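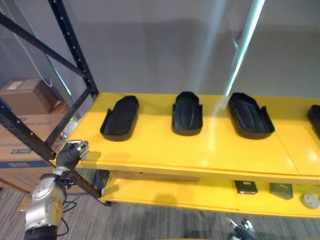 An afternoon at the Unik open day in Kelarcombe

Search this site
Search for: Go

I've been nosy about the Unik building ever since we moved to Kelarcombe. You drive past it on the way to the good bakery, and all you ever see is a long wall and a parking lot. So when the flyer for their April open day came through the door I stuck it on the fridge and told everyone I was going, whether they wanted to hear it or not.

Doors opened at 2 and I was there on the dot (of course I was). They split us into groups of 12, gave us sticky badges, and sent us off down a corridor that smelled of new carpet. I'd expected something loud and greasy! It was a lot more like walking around a very tidy school.

The first stop was a talk with slides. I'll be kind and say it was thorough. Unik sorts and packs small parts for other companies, and the two names that kept popping up were Wandier and Coste. I'd heard of neither, but I've got a pen from each of them now, and the Coste one is the better writer.

Then we got to the part I'd come for, the room with the shelves. Oh, the yellow! I wasn't ready for it. I've been trying to pick a color for our laundry room since Christmas and I stood there thinking, well, that's it, that's the one. It's a proper bright, shiny yellow, so glossy that the ceiling lights run across it in streaks, and it sits on dark metal uprights with cross-braces down the side. Against a plain gray wall it's about the most cheerful storage I've ever seen.

Up on the top shelf they had black plastic trays set out one after another. From where I first stood they looked just like slippers, all rounded off with a little lip at the front, and the woman next to me said shoe inserts, and then neither of us could see them any other way. They've got raised sides and a shape molded into the floor. I asked what goes in them and got a long answer about part families that I nodded all the way through.

I walked around a bit for the longer view, and I think I liked it even better from there.
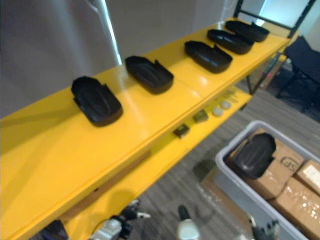
Five trays on the top shelf, small blocks and discs on the lower one.

Look at the spacing! They all point the same way too, notched end first. I have never once managed that with my baking pans. The lower shelf had the small stuff on it, a couple of dark olive-green blocks and two pale round discs that could pass for caps off something. I wanted very badly to pick one up and didn't.

There was a light gray bin on the floor as well, with three cardboard boxes in it, and I'm a bit ashamed to say I spent a while wondering where a person buys a bin like that. It has a nice wide rim. Ours at home has a crack down it and a sticker from a preschool.

We had 7 minutes in there before the next group came through, and I could have done with twenty. After that it was the loading dock (cold, drafty, lots of tape) and then coffee, with lemon bars that went very fast. I got two, I'm not sorry.

Parking was free, but the overflow lot is gravel, so skip the nice shoes. The whole loop is flat and there's a ramp at the side door. They told us they'd like to do another one in the fall, and if they do I'm going back with a paint chart in my purse.

14 shares | 6 comments

Recent posts
Is the Kelarcombe bakery worth the line?
Laundry room update: still beige
A rainy morning at the tile warehouse
What I packed for one night away (too much)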